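Workshop notebook, dye bench

Right, so the indigo vat. I promised everyone I'd write this one up properly because last time I scribbled it on the back of a delivery docket and then wrapped a jar lid in it. If you're picking up the vat after me, start with this entry and ignore anything in the old blue folder about fructose, those amounts were for the big bucket and they'll be far too strong.

We've got 700 grams of Cosanholm wool to get through for the Mimow order, all of it in skeins, all of it supposed to end up the same mid blue. Mid blue is the colour I find hardest! Dark is easy, you just keep dipping until you're bored, and pale is easy if you've got a tired vat. Mid blue means you have to stop at the right moment on every single skein, and I've never been good at stopping. 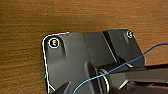

Trilmont, January 2023

Set the vat first thing. Warm water, lime, fructose, then the indigo paste that had been soaking overnight in its jar with the marbles. I gave the jar a good long shake before tipping it in, and rinsed it with vat water twice (there's always a good teaspoon of pigment hiding under the marbles, and it isn't cheap). Stirred in one direction, slowly, then dragged the stick back against the current at the end so everything gathered in the middle.

Temperature was 40 degrees when I put the lid on. I wrapped the pot in the old doona and left it alone for as long as I could stand, then had a look. Murky green-grey, a bit of a skin, no flower yet. Smelled sweetish, which is fine. Put the lid back on and went and wound skeins.

Looked again an hour later and it had come good - coppery film across the top, a decent clump of blue bubbles in the centre and a clear yellow-brown underneath when I pushed the film aside with a spoon. That's the colour you're after, like weak tea held up to a window. If it's green underneath, it needs more time or a pinch more fructose. If it's cloudy and white, you've stirred up the lime and you should go and have lunch.

Did a test strip of cotton before committing any wool. One minute under, out, and it went from yellow to green to blue in the air while I stood there grinning at it. I've done this for years and I still can't walk away from that bit.

A word on the lime, for whoever's next. Wool hates it. The vat wants to be alkaline to work and the wool wants it to be anything but, so you're always splitting the difference. I sat this one at a lower pH than I'd use for cotton and kept the dips short. The test papers are in the tin with the safety pins. The ones in the plastic tube have gone off, I think they got damp, and they'll tell you everything is 7 no matter what you put them in.
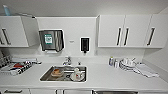

The skeins all got a soak in plain warm water with a drop of wool wash before they went anywhere near the vat. I was impatient with the first two and gave them ten minutes or so, and you can tell. Pale patches where the ties were, and one skein with a streak right down the inside where the water hadn't got into the middle. I've set those two aside and they can go darker for the seconds basket. The rest had a full hour and took up the colour beautifully.

Dipping went like this: squeeze the skein out under the surface of its soaking water, open it up, lower it in at the side of the pot so it doesn't drag bubbles down, and move it very gently for two minutes. Then bring it up against the inside wall and squeeze as it comes out so nothing drips. Drips are what kill a vat. Every drop that falls back in takes air with it, and by the end of the afternoon you've got a tired blue soup and you're wondering where your colour went.

Two dips got me to a denim sort of shade, three got me to something very close to the Mimow card. Four was too far. I tried four on one skein purely to find out and it's gorgeous, but it's a different blue and it'll have to be somebody's hat.

Airing time matters more than I'd been giving it credit for. I'd been going back in as soon as the green was gone on the outside, but if you open the skein up there's still green sitting deep in the plies. I gave them 12 minutes each between dips this time, turning them on the rod halfway, and the evenness is so much better. I'm a convert. It does mean the whole thing takes forever, so have a podcast ready.

The vat had dropped to 33 by mid-afternoon and the uptake slowed right down, so I stood the pot in a tub of hot water and waited for it to come back up. Don't put it straight on the hotplate, please. I did that in April last year and cooked the bottom of it, and we all remember the smell.

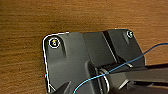 After the last airing everything went into a vinegar rinse, a small splash to a full bucket, just enough to bring the wool back from the lime. It feels harsh and squeaky before that rinse and soft again afterwards, and if it doesn't feel soft, do it a second time. Then two rinses in clear water, then a proper wash. There was a fair bit of blue in the first rinse, less in the second and only a tinge after that. I rubbed a bit of white cloth on a damp skein and got a faint mark. I'd like it to be fainter, so I'm going to let them cure for a couple of weeks and wash again before they're labelled.

Comparing the two pastes, since I was asked: the Alhassan one is finer and disperses with hardly any shaking, and the vat came into condition faster than I'm used to. The older stuff gives a slightly redder blue, at least to my eye under our lights. I'd want to see them side by side in daylight before I said that to a customer. I've tied a sample of each to the card with the dip counts on the back.

Still to do. Wash and cure the good skeins. Overdye the two streaky ones, four dips, and maybe try a weld bath on one of them for a green, because I've got half a bag of weld that isn't getting any younger. Buy more lime and new test papers. Sharpen the lid situation - it doesn't sit flat any more and the film was broken up on one side every time I checked.

The vat's been fed a spoonful of fructose and stirred and it's back under the doona. If you're in before me, have a look but don't stir it. Warm it up in the tub first and give it an hour to settle.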